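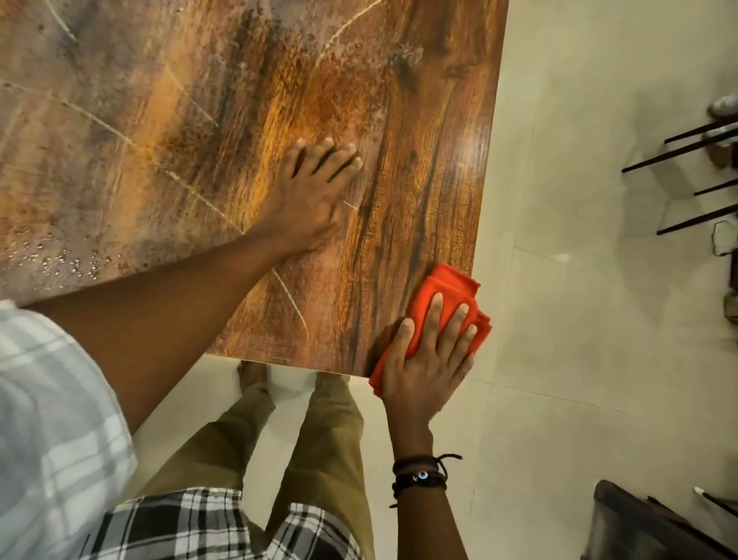 Tables receive less attention in the Domulthorpe residence halls than any other furnishing, and they endure the most. Meals, coursework, card games and the occasional sewing project all take place on the same surface, and the surface keeps a record of them. A tabletop with a strong wood pattern in orange, rust and dark brown can hold a warm gloss at its center while one corner has turned gray and dull, and the pale lines of old scratches show plainly where they cross the darker grain. Residents tend to notice such marks in the evening, under a low lamp, when a hand laid flat on the table finds what the eye missed.

The Furnishings Office at Domulthorpe is responsible for 1,197 tables in 11 buildings. Until recently, a worn table was removed at the end of the academic year and replaced from the Grajales warehouse. Under the current policy, published on January 7, 2021, each table is first assessed for care and repair. Comfort Bonsu, who heads the office, wrote the policy after reviewing the tables withdrawn the previous August.

"Most of them were sound," Ms. Bonsu said. "The legs were straight and the joints were tight. We were sending away furniture on account of its top."

Assessment begins with cleaning. Staff members brush crumbs and grit from the surface before any cloth touches it, as dry particles dragged across a finish will leave fine scratches of their own. The top is then wiped with a soft cloth wrung out in warm water and a small amount of dish soap, wiped again with plain water, and dried at once. Polish is withheld at this stage. Iddrisu Amegashie, the senior finisher, prefers to see a table bare.

Mr. Amegashie distinguishes between a table that is dull and a table that is worn. Dullness may be old wax or kitchen film, and it often lifts with a second cleaning. Wear remains. He tests an area near the edge, working along the grain, and waits a full day before deciding on treatment. Solid wood and veneer may be lightly rubbed and recoated. A printed pattern is never sanded, for the color lies in a thin layer and cannot be restored once it is gone. Scratches on those tops are cleaned and, where residents request it, toned with a matching wax stick.

Of the first 40 tables assessed, 27 were returned to use. The remainder had swollen edges or lifted corners and were withdrawn.

Residents are asked to contribute in modest ways. Hae-won Chae, a resident adviser in Vandwood House, has placed felt pads under the lamps and fruit bowls on her floor and keeps a folded cloth beside each kitchen table. Spills are to be dried promptly, and hot pans belong on the stove or on a trivet. Laptops should be lifted when they are moved.

Tables awaiting assessment may be reported through the front desk of any hall. The office requests the room number and a short account of the damage, and asks that residents leave stains and scratches untreated until a member of staff has visited.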